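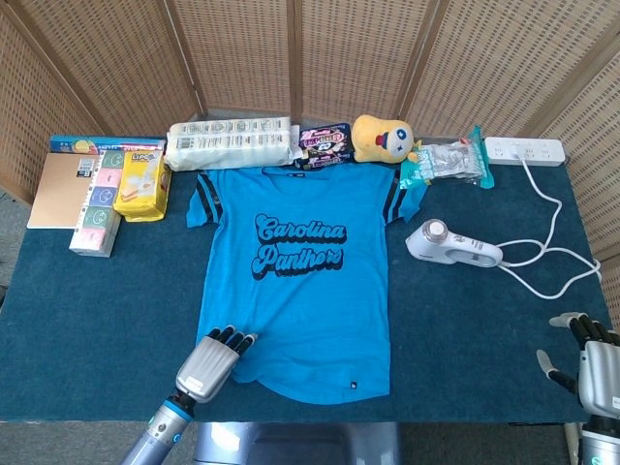
Mairéad Costello's advice was to slow down on the first fold, as the policy copies your hesitation as faithfully as it copies your hands, and after 245 shirts with the Fluller rig she'd know! Keep that in mind all through this section.

4.2 Recording a folding set

1. Lay one T-shirt flat on the felt, neckline to the back of the table. Smooth out the big wrinkles and leave the small ones (the model learns a lot from them).

2. Bring both hands to the start pose and wait for the wrist lights to stay blue.

3. Press Record, then fold: sleeves in, hem up, done. Six seconds of stillness at the end marks the episode as finished.

4. Tag it Good, Fair or Redo. Fair episodes are worth keeping, and a recovered fumble is gold.

5. Shift the shirt a little, turn it a few degrees and go again.

Note: Plan on some 200 episodes before your first training run. Change to a different colour of shirt partway through. You'll love seeing how much better the folds travel.

Caution: Keep cords clear of both forearms. Press Pause before reaching across the table.

If an episode won't save, see 6.1, Storage.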